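Tanguy wrist camera set, version 3

This set is for comparing two wrist cameras on the hands of one humanoid robot. It has 17 recordings, made at Nerkdale in June. The controller is Zurenon in all of them. 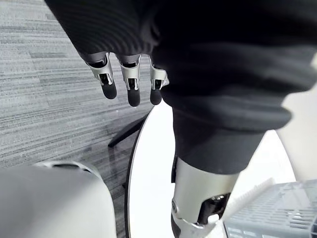 Each recording is in its own folder, with joint angles in a separate text file. Please read the angles in degrees.

Tasks are with trays, crates and play food.
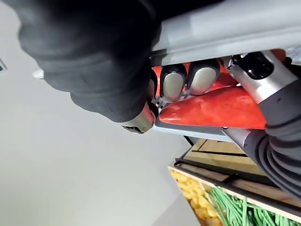
Known problem: in 5 recordings the clock of the left camera is late by some 300 ms. We did not correct it.

Contact: Stasotus, data desk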